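Boletín - Equipos y servicios
6 de enero de 2019

Busura, la célula de dos brazos de Edier: lo que incluye, lo que cuesta mantener y a quién le sirve

Edier ha puesto en oferta para pequeños almacenes y laboratorios de cosmética su kit Busura, una célula de mesa con dos brazos, dos pinzas paralelas y el programa para enseñarles tareas de clasificado y preparación de pedidos. Varios lectores nos habían preguntado por ella desde agosto, cuando salió la primera versión, y en esta entrega resumimos lo que hemos podido comprobar.

El kit se vende de dos formas. La primera es la compra directa, con los brazos, las pinzas, el controlador y una licencia del programa, que se llama Memon. La segunda es un servicio mensual en el que Edier instala la célula, graba las tareas con el cliente y se queda a cargo de las revisiones. En los dos casos la mesa y los recipientes los pone el comprador. No hace falta material especial: cubetas de plástico corrientes, siempre que tengan el borde firme y no se deslicen al tocarlas. Las que traen nervaduras en el lateral aguantan mejor los roces de la pinza que las de pared lisa y fina.

El trabajo para el que está pensado es sencillo de explicar. Los productos llegan en recipientes de origen y hay que pasarlos a otro, en el orden que marque el pedido. Cajitas de cartón, tubos, envases pequeños. Nada muy pesado y nada que exija mucha fuerza de apriete. 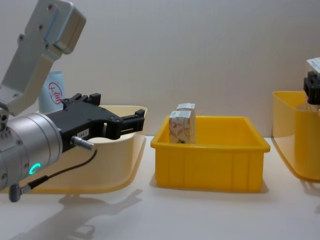 El reparto entre los dos brazos se decide en Memon, en la pantalla de zonas. Cada brazo recibe una parte de la mesa y hay una franja central que comparten. Cuando uno entra en la franja, el otro espera fuera hasta que queda libre. Se puede configurar que entren los dos a la vez, pero el manual lo desaconseja hasta tener la tarea bien rodada, y después de verlo estamos de acuerdo. Con la franja compartida bien medida se pierde poco tiempo y se evitan sustos.

La instalación lleva una jornada. Los brazos se atornillan a la mesa o a una placa base, que se pide aparte. El cable de cada pinza va por fuera del brazo y hay que dejarle holgura suficiente para el giro completo de la muñeca. Es un detalle que conviene mirar con calma el primer día: si queda tirante, el conector sufre, y si queda demasiado suelto puede engancharse en el borde de una cubeta. Edier incluye bridas en la caja. Son pocas. Compren más.

Sobre la enseñanza de tareas, el método es por demostración. Una persona guía los brazos por el recorrido completo, coge el producto, lo lleva y lo suelta, y el programa guarda la secuencia. Para una tarea con un solo tipo de caja, Edier recomienda 20 demostraciones. Para tareas con varios formatos mezclados la recomendación sube a 200, y ahí el servicio mensual empieza a tener sentido, porque las graba su personal. En la práctica, un operario con algo de soltura tarda unos 58 minutos en completar la serie corta, contando las repeticiones que hay que descartar.

Silvana Bezerra, que lleva la preparación de pedidos en Fullimis y trabaja con la célula desde el verano, nos contó que las cajas las resolvieron enseguida y que los tubos les dieron más trabajo. "Una caja tiene caras planas y siempre la coges igual. El tubo cambia según lo lleno que esté y según por dónde lo agarres. Al principio lo tomábamos por el centro y se doblaba. Ahora enseñamos cada formato por separado y apuntamos en qué zona se agarra."

Ese consejo nos parece el más útil de todos los que hemos recogido. Memon permite guardar una ficha por formato, con la apertura inicial de la pinza, la fuerza y la altura de soltado. Si la ficha está bien hecha, añadir un producto parecido es cuestión de copiarla y cambiar dos o tres valores.

La fuerza de apriete se regula en pasos. Para cartón fino hay que quedarse en los más bajos, y conviene probar con envases de muestra antes de pasar a los de venta. En los tubos blandos se puede subir algo más, con cuidado de no apretar cerca del tapón. La altura de soltado también cuenta: un envase que se suelta demasiado arriba cae de lado, y en un recipiente pequeño eso estorba a todo lo que viene detrás.

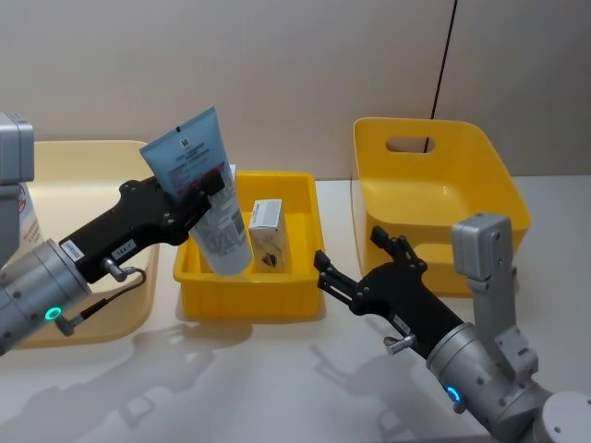

La parte floja del kit es la documentación. El manual en español está incompleto, con capítulos enteros que remiten a la versión inglesa, y las capturas de pantalla corresponden a la primera edición del programa. La pantalla de zonas, por ejemplo, ha cambiado de sitio y en el manual sigue donde estaba. Edier dice que prepara una revisión, sin fecha. Mientras tanto, el soporte por teléfono responde bien y en horario de oficina. Por correo son más lentos.

Tampoco nos ha convencido el sistema de avisos. Cuando la pinza se cierra sin haber cogido nada, el programa lo registra, pero solo detiene la célula si se ha marcado una casilla en los ajustes de cada tarea. Por defecto viene sin marcar. Recomendamos activarla siempre, por lo menos durante las primeras semanas, y revisar el registro al final de cada turno.

En cuanto al espacio, hay que calcular más mesa de la que parece. Los dos brazos necesitan sitio para plegarse y los recipientes altos, tipo cesta, deben ir atrás o a los lados para no cortar el paso a la muñeca. Los bajos funcionan mejor en el centro. En Fullimis empezaron con una cesta grande en medio y la cambiaron a los pocos días - el brazo tenía que subir demasiado en cada movimiento y la tarea se alargaba sin necesidad.

Otra cuestión que nos preguntan es la luz. Las cámaras del kit trabajan bien con iluminación general uniforme y un fondo liso. Los focos directos sobre plástico brillante dan problemas, sobre todo con recipientes de colores claros. Si la mesa está junto a una ventana, lo más práctico es poner un estor y grabar las demostraciones con la misma luz con la que luego se va a trabajar.

El mantenimiento que puede hacer el cliente es poco: limpiar los dedos de la pinza con un paño seco, comprobar el apriete de los tornillos y revisar los conectores. Los dedos se desgastan y se venden por parejas. El cambio se hace con una llave que viene incluida y después hay que repetir la calibración, un proceso guiado desde Memon que no requiere llamar a nadie. Las muñecas y las articulaciones no se abren, bajo pérdida de garantía.

Quien contrate el servicio mensual debe leer bien la cláusula de permanencia. El contrato estándar es de 23 meses y la cancelación anticipada obliga a pagar el desmontaje y el transporte. Se puede negociar un periodo de prueba, según nos confirmó Edier, pero hay que pedirlo antes de firmar y no aparece en la hoja de tarifas. Las demostraciones grabadas durante el contrato quedan en poder del cliente y se pueden exportar si más adelante decide comprar el equipo.

Nuestra opinión, por ahora, es favorable para talleres con un catálogo corto y envases que cambian poco. Para quien maneja muchas referencias y las renueva cada temporada, el tiempo de enseñanza pesa bastante y conviene pedir una demostración con los productos propios antes de decidir. Edier las hace en su local con cita previa. Hay que llevar varias unidades de cada formato, a ser posible del mismo lote que se vaya a usar, y los recipientes en los que se trabaja a diario.

En la próxima entrega publicaremos las respuestas de Edier a las preguntas sobre repuestos y plazos de entrega. Los lectores que ya tengan una Busura instalada pueden escribirnos a la redacción con sus dudas hasta el cierre del número.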